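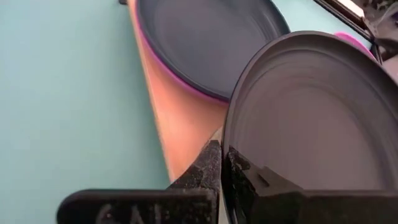 Figure 3. Dark grey plates with a peach-coloured board on a pale teal surface.

4.2 Colour contrast and the stacking of plates

In the Flurkville households, plates were the items most often put away in the wrong pile. Of the 52 participants, 30 told us that they sort plates by colour first and look at the diameter only afterwards. Dark grey tableware makes this habit difficult, as two plates of neighbouring sizes look nearly the same when one is lying flat and the other is upright (Figure 3). The concentric rings on the inner face give some help, but participants rarely mentioned them.

A coloured board under the plates was judged more useful. Okafor proposed in the pilot study of February that a warm, light colour makes the outline of a dark plate easier to follow, and our interviews agree with this — 16 participants used the word "edge" without being asked. We did not test patterned boards. Delorme's objection, that a board takes up space on a small counter, remains valid and is treated in Section 5.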